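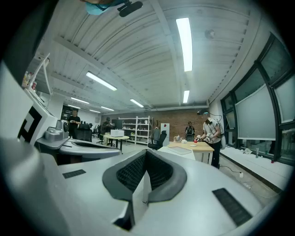
Flevonska hand-held gripper kit, after a month of daily use

Reviews > Robotics > Data collection kits
November, by the bench desk
2 min read

Short version: good grippers, annoying straps, price hurts. $2,433 for the pair with headset and backpack. Cabral wants less for theirs but you get no headset.

Setup. Took a morning. Manual is 76 pages and the bit you need is near the back. Firmware update first, dont skip it.

Grip. The V-shaped padded cradle is the best part. Dark gray, black mesh lining, thin divider down the middle. Round fruit sits in it nicely, so do narrow bottles. Flat things, not so much. We gave up on coins.

Tracking. Square black-and-white marker on a white panel, keep it clean. Thumbprints cost us half a day. Lost tracking twice near the big windows in late afternoon, fine again with the blind down.

Wearing it. Headset is OK for an hour. Backpack cables go over the shoulders and snag when you reach across a table, worse if you're short. Ciltov sells a clip set that helps, should be in the box tbh.

Software. Exports straight to Flumitz, no fiddling. Logged 579 usable takes in the first month, mostly tabletop pick and place, cups and bottles. Bad takes get flagged at the end of a session when you'd want it right away. Support says a fix is coming. No date.

Battery. More than 2 hours if you turn the headset brightness down. Charger is slow and the plug is chunky, blocks the socket next to it.

Would I buy again? Yes for a lab with several people sharing. For one person at home, rent it first. Spare mesh linings are sold seperately, order a set with the kit, shipping on its own was silly money.

4 out of 5. Lost a point for the straps.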